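Chapter 7
Building a Parts Fixture for a Disassembly Cell

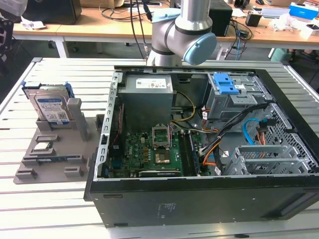
In the first six chapters we moved the arm in free air, and then we moved it against simple blocks. Now the work becomes more serious. In this chapter you will plan and print a fixture, that is, a plate which holds loose parts in places the arm already knows. You will then teach the arm to carry computer parts between this plate and an old desktop tower.

Many builders want to go directly to the programming. I did the same with my first cell, in the shared workshop in Drevstead, and I lost most of November to it. My program was correct, but my parts were lying on a towel. Each time I put them back by hand, they were a little turned or a little moved, and the gripper closed beside them. When I finally printed a plate with pockets, the same program ran with almost no changes.

What you will learn

After this chapter you should be able to:
measure a part and decide which of its faces may be touched;
draw a pocket with the right clearance for your printer;
place the fixture and the computer so that the arm can reach both;
write down a pick point, an approach point and a retreat point for each part.

What you need

You need the arm from Chapter 3, a worktable with slots or holes for fixing things down, a 3D printer, a caliper, and one desktop computer that you will not miss. Please choose a computer that is already out of use. A memory module can survive many bad grips, but a processor socket with thin contacts can be spoiled by one.

Unplug the computer before you open it, and press the power button once afterward. Do not open the power supply, in this chapter or in any other. It stays closed and it stays in the case.

7.1 The computer as a workpiece

Lay the tower on its side and take off the side panel, so that the inside looks up at the arm. Almost all parts we care about can then be reached from above, and this makes the planning much easier, as the gripper can stay vertical for most of the moves.

Look first for the things that are soft. Cables are the biggest trouble in a cell of this kind. A drive cage does not move between two runs, but a data cable can spring up after you close the lid of your laptop and look back. Push the cables to one side before you record any point, and keep them away from the path over the memory slots. Na-rae Tak, who shared the bench with me and read this chapter in draft, ties hers down with soft string — I use paper tape, and we have never agreed about it.

Then look at the heights. The power supply is often the tallest thing inside the case, and so it decides how high the arm must lift before it travels sideways. Measure from the table surface to the highest point of the computer, whatever that is in your model, and add a margin. In my cell the safe travel height is 243 mm above the table. Write your own number on a piece of tape and put it where you can see it.

7.2 Three kinds of holder

The parts in this chapter ask for different holders.

A processor is small and flat. It lies in a square pocket, and the pocket must be shallow enough that the gripper can take it by the edges. The underside should never rub on the plastic.

A memory module is long and narrow, and a long slot suits it well. Leave room at both ends for the fingers.

A hard drive is heavy compared with the others. Standing it upright saves space on the plate, but then the holder must be stiff. My first one had walls of 3 mm, and the drive leaned to one side. If your drive sits in a caddy, measure it together with the caddy, and leave the tab free.

Before you draw anything, make a table in your notebook with one line for each part: length, width, thickness, and the faces you allow the gripper to touch. We will use this table in Section 7.3, where we cut the first pocket and test it by hand.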